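The Case for Slower Collection

Published 04/09/2021

Those of us who are responsible for teaching machines by demonstration have become used to reporting our progress as a total. A programme is described by the number of examples it has gathered, and a larger number is taken as proof of a better programme. I wish to argue that this habit has done harm, and that the time spent preparing and reviewing each example deserves a place in our reports alongside the total.

At Hellström we began the Skimo project with a target of 300 demonstrations for each task. The figure was chosen before anyone had decided what a good demonstration should contain. Operators were given a start position, a goal and a timetable, and they met the timetable. When the first set was reviewed in August, 189 of the 300 were judged fit for training. The remainder were complete in the narrow sense that a recording existed. Many began with the object in the same spot, approached from the same side, and showed the same small hesitation before the fingers closed. A learning system given such material will learn the hesitation as readily as the grasp.

It would be unfair to blame the operators. They were asked for quantity and they supplied it. The fault lay in the instructions, which treated variety as something that would arrive by itself if enough recordings were made. People are creatures of habit, and a person who has placed an object on a table many times will come to place it where the hand naturally falls. Variety has to be written into the plan, with positions and starting poses listed in advance, and someone has to check that the plan was followed.

The usual reply is that scale will correct these faults. I have heard this said of the Golent collection, where the intention is to gather so much that the weak examples no longer matter. There is some force in the argument where recordings are cheap and come from many different rooms. It has much less force for a group of our size, working at a few tables with a handful of trained people. Our errors are not scattered at random. They lean in one direction, and adding to them makes the lean harder to detect.
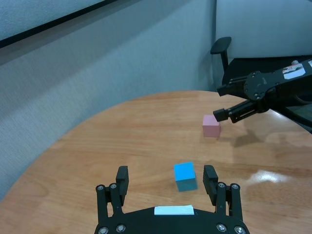 A collection plan should give most of its attention to the first moments of an episode, before anything has been touched. These moments are often trimmed or passed over in review, yet they contain the decision that the rest of the movement carries out. Where two arms share a table, the decision is harder still. Consider one gripper standing open around a blue cube while a second, also open, hangs over a pink cube farther back. A reviewer needs to know which arm was meant to move first, or whether the order was left free, and a single view cannot supply the answer. Light belongs in the same record. The varnish throws back a bright patch beside the blue cube, and a policy trained only under that glare may come to depend on it. Such matters take a minute to note at the time of recording and cannot be recovered with any confidence later.

For the next round we have proposed 200 demonstrations for each task, with the hours released by the lower figure given to planning and review. Colleagues on the Gultel side have objected that the change will make our output look poor beside that of other groups. I accept that it may. Funding bodies read totals, and a smaller one requires explanation. I would ask only that reports state how many examples were rejected, on what grounds and by whom — a practice that would cost very little and would allow fair comparison between groups.

There remains the question of who should carry out the review. My own view is that operators should examine one another's recordings before these pass to the engineering staff, and that time for this should be included in their paid hours from the start of the next round.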